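About Flondirmont

Flondirmont tests robot arms that work on tabletops and sort, lift or hand over ordinary household and packaging items. Companies that build or buy such arms send them to our shop in Dresham when an arm has done something it shouldn't have, or before it goes somewhere it could. We run the arm, look for the fault, write a report and send the arm back.

Endang Tuhumury started the company after working on packing lines, where she spent much of her time clearing jams. Bilal Dabbas joined her in the second year and runs the test floor. Mangundap is our second site, a smaller one, and it handles controllers and wiring only.

A large part of this page is about a fault of our own. Customers kept asking about it, and it seemed simpler to put the account where anyone could read it.

What we test

Most of our work is with light, thin-walled objects. An arm that can lift a full toolbox may still do badly with an empty drink bottle. The bottle weighs almost nothing, so the arm gets very little signal that it is holding anything. It flexes under the fingers. A clear one is hard for many vision systems to find, and its ribs and shoulder give the fingers a different width depending on where they close.

For those reasons an empty bottle lying on its side is the first item in our standard handling run. The arm comes down over it, closes, lifts a little, waits and sets it down. We log finger position, motor current and the height of the wrist the whole time.
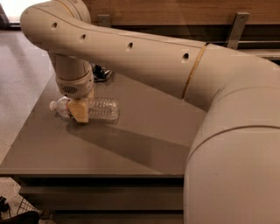 Why use an empty bottle when a full one is heavier and harder on the arm?

A full bottle mostly tests strength, and the maker has usually covered that before the arm reaches us. An empty bottle tests whether the arm knows what it is touching. Faults in the height setting or the force limit tend to show up sooner on something that gives way easily, and nothing spills.

What happened in February

In February we were partway through a long handling run for a customer. The program we use for this is called Kundum. We wrote it ourselves, and it decides how far the arm comes down, when the fingers close and when the arm should give up and stop. The run was planned for up to 3190 cycles over several shifts.

At cycle 1076 the arm came down and did not stop at the set height. The fingertips reached the table and the arm kept pushing. The bottle was trapped under one finger and folded flat. Kundum should have seen the extra load on the wrist and cut the motion at once. It didn't. The arm pushed against the tabletop until Bilal hit the emergency stop.

No one was hurt. The person closest to the table was outside the marked line, which is where our rules put everyone while an arm is moving under power. The gripper fingers were bent at the mount and had to be replaced, and there was a dent in the tabletop 57 millimeters from the front edge. The customer's arm was otherwise undamaged. We called them the same afternoon, before we knew the cause.

Looking back through the log, we found that the problem had been building. The wrist had been coming down slightly lower over the last 169 cycles. Each step was small enough to pass the check that compares one cycle with the one before it. No check compared a cycle with the first one of the run.

What we found

There were two causes, and either one alone would have been caught.

The first was a loose fastener where the gripper attached to the wrist. It let the gripper shift a little with every close. When the gripper shifted, the reading we used to work out fingertip height moved with it, and Kundum corrected for an error that wasn't in the arm. The correction always went in the same direction – down.

The second was ours in a more direct way. Kundum had a setting that ignored short spikes in wrist load. We had added it months earlier, after a different gripper kept setting off false stops whenever its fingers closed. The setting was meant for that gripper and was supposed to be removed when the job ended. It stayed in the file, and the file was copied to the next job, and the one after that. When the fingertips met the table, the rise in load was treated as one more spike. Each time the filter timed out it started over, so the stop was never sent.

The arm had its own collision limit, set by its maker, and that limit was working. It had been raised within the allowed range so the arm could do a heavier lifting run the day before, and it had not been set back. At the slow speed of our handling run, the push against the table stayed below it.

Bilal's report took the fault apart in order and did not name a person for any of the steps. Several of us had touched that file. We now treat it as a file anyone could get wrong.

Repeating the fault on purpose

Before changing anything in the software we wanted to see the fault again, with a person's hand on the stop button and the speed turned down. We mounted a new gripper, loosened the same fastener by a measured amount, and ran the old version of Kundum over a bottle laid on its side. The drift came back, and it went in the same direction.

We then ran the same test with the fastener tight and the old filter still on. There was no drift, and the run looked healthy from start to finish. That was the most useful result of the week. It meant the filter could have sat in our files for another year without giving us any sign of it.

Part of the checking was plain looking. The person on watch would pause the arm at the low point, with the fingers at the bottle, and compare the fingertips with the table surface from the side. A gauge block was used for the final numbers. Pausing takes time and makes a long run longer, and we have kept it anyway.

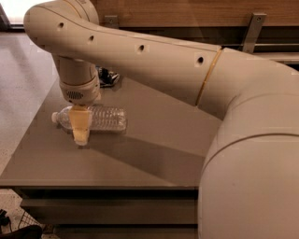
What we changed

Kundum now compares every cycle with the first cycle of the run as well as with the previous one. If the low point has moved more than the limit in either comparison, the arm stops and waits for a person.

The spike filter is gone. If a gripper sets off false stops, we fix the gripper or change the approach speed. Two jobs have taken longer than quoted as a result, and we absorbed the difference.

Settings files are no longer copied between jobs. Each job starts from a locked base file, and anything added to it must be entered by hand with initials and an end date. When the end date passes, Kundum refuses to start.

The arm's own collision limit is read at the start of every run and printed at the top of the log. If it is above the figure in the job sheet, the run does not begin.

Fasteners between wrist and gripper are marked with a paint line after tightening, and the line is checked at every shift change. This is an old method and a cheap one. We used to do it at Dresham and had let it slide when we moved to quick-change mounts.

The emergency stop was never part of the fault and worked as it should. We did move it, though. It had been on a post that you had to turn around to reach. It is now on the side a person naturally faces while watching the table.

How a handling run goes today

The arm is mounted and left to warm up without a load. The person on watch checks the paint line, reads the collision limit aloud and signs the sheet. The first cycles run at low speed with pauses. A second person looks at the plot of the low point before the speed goes up.

During the run, the log is read at set points by someone who is not running the arm. Endang takes her turn at this like everyone else. If a bottle is crushed, creased or dropped, it is bagged with the cycle number and kept until the report is accepted. We swap in bottles of different makes during a run, with and without a label, and the log shows which one was in use. A label can change how a finger grips, and a customer's arm will meet both kinds.

At the end, the arm goes back to the first position of the day and the numbers are compared again.
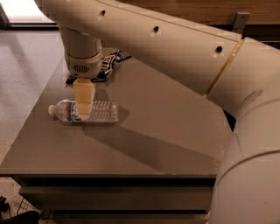

What the customer did

They asked for the full log and the old settings file, and we sent both. Their engineers ran their own check and agreed with the two causes. They also pointed out something we had missed: our report gave the load on the wrist but left out the time between contact and stop. We added it, and it is now a standard line in every report we send.

They did not ask for their money back. We paid for the gripper fingers and repeated the run from cycle one under the new version. They are still a customer.

Since then the new check has stopped a run on other jobs. One stop was a worn cable that pulled on the wrist. Another was a table leg that had been adjusted during cleaning and left half a turn off. In each case the arm itself was fine.

Reports and past faults

Customers can ask for our internal fault reports, with other customers' names removed. The February report is the longest. There are shorter ones on a failed brake release, a mislabeled power supply and a gripper shipped with left and right fingers swapped.

If you run a version of Kundum older than the current one, please stop using it for unattended work and write to us for the update. We licensed it to a few shops before February and have contacted all of those we have addresses for. Equipment changes hands, so a copy may have ended up somewhere we don't know about.

Working with us

Send us the arm's model, the gripper, the items it handles and a short account of what went wrong. A rough account is fine. Please don't reset the controller or tighten anything before shipping, and tell us if you already have.

Full arms go to Dresham. Controllers and cable sets sent on their own go to Mangundap. Bilal Dabbas answers technical questions, and Endang Tuhumury handles quotes and scheduling. Visitors to the test floor are welcome by appointment and will be asked to stay behind the marked line while an arm is powered.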